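An afternoon at the Lunde open day

By the time I found the right door at Lunde on Friday, the first group was already coming out, and they were all talking at once. That seemed like a good sign. I had signed up for the two o'clock slot mainly to meet Theophilus Dogbe, who set up the tabletop demonstration and has been teaching robot arms to handle household objects for longer than most people have been interested in the subject.

He was eating a sandwich over a keyboard when I came in. "Don't tell anyone," he said, and pushed a stool toward me with his foot.

The arm he works with is called Jemik. It is bolted beside a plain gray table, has two black fingers at the end and a small camera fixed close to them, and on a screen behind it you can watch what that camera sees. Visitors stand behind a line of tape, 25 to a group, and they mostly look at the screen, even with the real arm moving right there in front of them. I did it too. It's hard not to! You feel as if you were riding along on its wrist.

"People always want to know how strong it is," Dogbe told me. "It isn't very strong. I've stopped being sorry about that. I want to talk about how it decides where to put its fingers, and I have maybe ten minutes before they go off to find the coffee."

How he got here

Dogbe started out repairing packaging machines, the kind that do one thing all day and do it well. He liked them and still does. "A machine like that knows where the box is going to be, so the whole building is arranged to make sure the box is there. And then I went home and looked at my kitchen counter, and I thought, well, none of that applies."

He went back to school in his thirties, wrote a lot of software he now describes as terrible, and joined Lunde when the lab was two rooms and a shared printer. The printer is still in the corner with a sign on it asking people to be patient.

I asked what had kept him at it, and he thought for a while with his hand on the back of the chair. "The first time an arm I'd worked on picked up something it had never been shown, I went outside and walked around the parking lot. It was a sponge. I called my sister to tell her about the sponge."

Did she understand?

"She was very kind about it."

What the visitors saw

The demonstration is simple to describe. A few things go on the table, someone in the group asks for one of them to be picked up, and Jemik has a try. The planning software, Cakix, runs on a computer under the bench (you can hear its fan from the tape line), and it draws its idea of a good grip on the screen before the arm moves. That little pause, with the drawing up and the arm not yet moving, was my favorite part of the whole afternoon. The room goes quiet. A boy near me whispered "go on, go on" under his breath the entire time.

Dogbe picks the objects himself and is fussy about them. "I want things that ask for different kinds of holding. If I put out five wooden blocks, everyone's bored by the third, and so am I." He likes soda cans, partly for the way they can roll and partly for the shine. A bright highlight on curved metal can confuse a camera, he explained, and the software has to make up its mind about where the edge is anyway. Boxes with handles are another favorite, as there is more than one sensible way to take hold of them. He asks the group which way they would choose, and they never agree.

Then there are the small things with soft shapes and no obvious front or back. "Those look easy," he said. "Look at how you pick up an egg, though. You've made three decisions before you touch it."

In my group, a woman in a rain jacket asked why the fingers didn't look more like hands. Dogbe was delighted. He held up his own thumb and first finger and spent the next few minutes picking up pens, keys, his phone and the crust of the sandwich with just those two. "You can do a lot with a pinch," he said. "I'd love more fingers one day. I'd also have to look after them."

From the wrist

Between groups he let me stay at the screen while he talked through the camera's view, pointing with the end of a pen. The can was lying on its side across a white tray, with the yellow object off by itself on the gray and plenty of room around it. He went to that one first. "Space on every side, see? It can come down almost any way it likes. Now look at the shadow along the lower edge. To you that says the thing is sitting on the table. The software has to learn that it isn't part of the thing."

He moved the pen down to the wooden box with the black handle. From this height the camera only gets a corner of it, and one of the fingers is in front of that. "So what does it do about the rest of the box? It has to guess, or it has to move and look again. I like it when it moves and looks again. I think that's the most grown-up thing a robot can do." 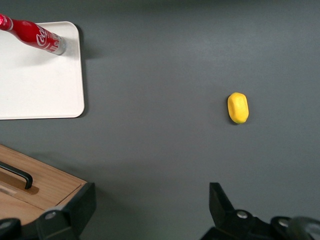 When it misses

I wanted to know how often the thing fails, and I half expected him to change the subject. He pulled up a notebook instead, a paper one. In the last round of practice before the open day, Jemik had been asked for 70 pickups and had made 50 of them cleanly. He read the numbers out without any drama.

"I could have set up an easier table and gotten all of them. But then what are we showing people?" He flipped back a page. "The misses are where I get my work for next week."

A colleague at Koltov, where they build the gripper, gets a copy of these notes every month and usually answers with a list of questions longer than the notes. Dogbe enjoys this. He showed me one reply that was mostly about the screws.

The last group was filling up behind the tape by then, and a girl in the front row already had her hand in the air. I asked quickly what he'd like to have on the table by next August. "A dish towel," he said, getting up. "A folded one. Ask me again when you come back, and if I look tired, you'll know how it's going."

He brushed the crumbs off his sleeve and went over to see what she wanted to ask.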